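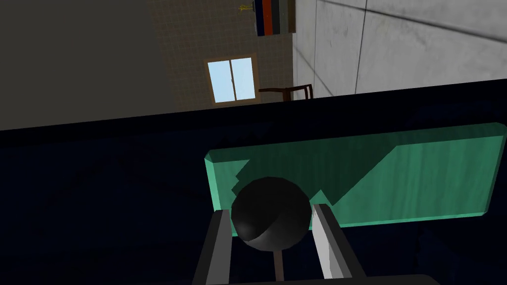 El fallo de hoy es el de la pinza que informa «objeto sujeto» cuando no sujeta nada, o sujeta mal. En clase lo llamaremos falso agarre. Es el más tonto de los fallos de manipulación y el que más horas se come en el laboratorio, asi que le dedicamos la sesión entera. Punto de partida, simulador: dos dedos paralelos, una esfera negra entre ellos con una varilla marrón fina por debajo, la losa verde detrás. Preguntad a la gente qué ve y dirá «agarrada». Vale. Pero la esfera entre los dedos es geometría; el agarre es fuerza. Una vista no da la fuerza de contacto. El programa de control tampoco la tenía, y ahí empieza el lío.

Cursos > Robótica aplicada > Tema 6: Fallos y seguridad > Apuntes 6.3

18 de diciembre de 2020 — 34 compartidos — 3 comentarios

6.3 Falso agarre: el caso Holham

Resumen rápido para los que faltaron. Holham es el banco de prácticas de manipulación, versión simulada y versión física. El controlador se llama Killham. La tarea: coger la pieza por la parte redonda, levantarla, llevarla sobre la losa, soltar. Se lanzaron 1,000 ensayos en simulación. El registro dio 719 como correctos. Todo el mundo contento hasta que Azlan Ismail revisó las trayectorias de la pieza (no las de la pinza, ojo) y vio que en parte de esos ensayos «correctos» la pieza no había seguido a la mano.

O sea: la mano hizo el recorrido completo, abrió donde tocaba, y el registro puso OK. La pieza, en otro sitio.

Qué comprobaba Killham

— Orden de cierre enviada. Sí.
— Tiempo de cierre cumplido. Sí.
— Apertura final de los dedos mayor que cero. Sí.

La tercera condición es la trampa. Se razonó así: si los dedos no llegan a cerrarse del todo es que hay algo en medio. Suena bien. Falla en tres casos por lo menos:

a) Los dedos se paran por otra cosa. Límite de par mal puesto, tope de software, roce contra la superficie de apoyo.

b) Hay algo en medio pero es la varilla y no la esfera. Apertura pequeña, distinta de cero, el programa la da por buena. La pieza cuelga y gira.

c) Contacto por encima o por debajo del ecuador de la esfera. Con dedos planos el contacto es casi un punto. Si no pasa por el centro, al apretar aparece una componente que expulsa la bola. Recordad el cono de fricción del tema 4: mientras la fuerza caiga dentro, aguanta. En cuanto sale, resbala, y apretar más no arregla nada, la echa más rápido.

El caso (c) fue el más frecuente. También el más difícil de ver en el registro, porque en el instante de la comprobación la apertura era la correcta. El diámetro de la esfera, clavado. La pieza se iba después, al levantar.

Por qué no saltó antes

Primero: se comprobaba una sola vez, justo al cerrar. Nada durante el traslado.

Segundo: el coeficiente de fricción del simulador estaba alto. Venía heredado de un modelo anterior de Cetora con dedos recubiertos de goma y nadie lo tocó. Con ese valor un agarre descentrado aguanta casi siempre. Cuando se bajó a algo razonable para dedos lisos, empezaron las caídas. El contador de aciertos ni se movió, claro, la comprobación era la misma.

Tercero (esto es de personas, no de máquinas): se miraba el porcentaje y no los vídeos. Los que sí se miraron eran de los primeros ensayos, que salieron bien.

Y en el banco físico

Aquí deja de ser anécdota. Se pasó el mismo controlador al brazo real con la misma condición de éxito. Once ciclos. En el 11 la pieza salió despedida al acelerar y golpeó la pantalla de protección. Sin heridos, la pantalla estaba puesta. Pero el programa siguió moviéndose con la mano vacía, convencido de que llevaba carga, y bajó a depositar a la velocidad normal. No hubo parada automática. La paró una persona con la seta.

Para el examen distinguid bien:

Fallo: la pieza se suelta. Puede pasar siempre.
Fallo no detectado: el sistema no se entera. Es el grave.
Consecuencia: proyección de pieza, movimiento con estado interno falso.

Medidas que se tomaron, por orden

1. Velocidad reducida en el banco físico hasta cerrar la incidencia.
2. Comprobación continua de apertura durante todo el traslado. Si cambia más de la tolerancia, parada.
3. Ventana de apertura con mínimo y máximo, en lugar de «mayor que cero». Esto descarta la varilla.
4. Fuerza medida en los dedos. Se montó el sensor Wattimena, lectura en ambos lados; si un lado cae a cero, parada.
5. En simulación, fricción variable entre ensayos, y el éxito se decide con la pose de la pieza respecto a la mano.
6. Levantamiento de prueba: subir poco, esperar, comprobar, seguir.

La 6 cuesta tiempo de ciclo. Habrá quien la quiera quitar. En prácticas no se quita.

Ojo con la 5: la pose exacta de la pieza solo la tenemos en simulación. En el brazo real hay que estimarla, y la estimación tambien falla. No la uséis como única barrera.

Ejercicio para entregar: dibujad las fuerzas sobre la esfera con contacto simétrico y con contacto desplazado. Ángulo máximo de desplazamiento en función del coeficiente de fricción. Despreciad la varilla en el primer apartado, incluidla en el segundo (desplaza el centro de masas hacia abajo, pensad hacia dónde tiende a girar).

Próximo día: paradas de categoría 0, 1 y 2. Traed leído el 6.4.

Comentarios (3)

marta_rv: En el apartado b, si la varilla gira entre los dedos, ¿eso lo ve el sensor de fuerza? Yo diría que no, los dos lados siguen leyendo algo.

J. Olmedo: Creo que no lo ve, por eso está la 3. La ventana de apertura lo corta antes.

pablo.t: ¿el ejercicio es individual o por parejas? en el 6.2 ponía parejas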